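**Markimeck opens its label archive to the public and starts a free lending service**

Lai, 5/10/18 — Markimeck, a printer of warning labels and small signs, will open its archive of labels to visitors from July. The archive holds 1277 labels, sorted by size and year of printing, and until now it was used only by our own staff. Entrance is free, but visitors should reserve a place by telephone or by email.

The idea came from our customers. Many of them run small shops, bakeries and repair rooms, and they often ask us how big a label must be, or where it should be placed. It is difficult to answer such questions by email. When a person holds the label in the hand and walks a few steps away with it, the answer usually comes quickly.
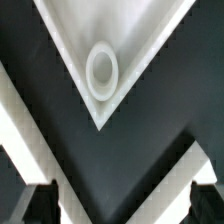

Together with the archive we are starting a lending service with the name Dultent. A business may borrow a box of sample labels for 2 weeks and try them in its own rooms. The samples have a weak glue and can be removed without marks from metal, glass and most painted walls. We have prepared 206 boxes for the first season. The box is sent by our delivery partner Kuto, and the borrower pays only for the return. 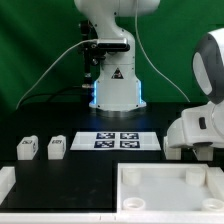

Placement is the subject of the small guide which comes in every box. We wrote it ourselves and asked our customers to correct it, and they corrected a lot. The guide explains reading distance, light, cleaning products and the choice of color. It also says that a label does not have to be large to do its work: a small triangle in black print with a red accent, put on the front of a white base, stands out well because the surface around it is plain. On a crowded surface the same triangle would need more free space on all sides. The guide has 2 pages on this matter alone.

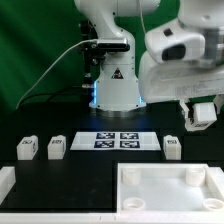 Dzintra Paju would like to see borders discussed more often than colors. In her opinion many businesses order a bright label and then place it on a bright wall, "and after one month they do not see it anymore." She recommends to take the box home first and look at the samples in the evening, under weak light.

We agree with this, and the second edition of the guide will have a longer chapter on borders. The first edition is printed in 700 copies. Schools and libraries can ask for a copy without borrowing a box.
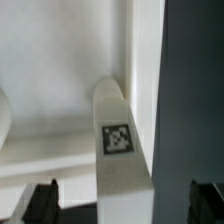 The archive is on the ground floor of our building in Lai, next to the print room. Groups are welcome — please tell us in advance if somebody needs the ramp at the side entrance. Old labels from closed factories and shops are also accepted as gifts, if they are dry and not folded.

Reservations for July are now open. Questions from the press and requests for Dultent boxes can be sent to the Markimeck office.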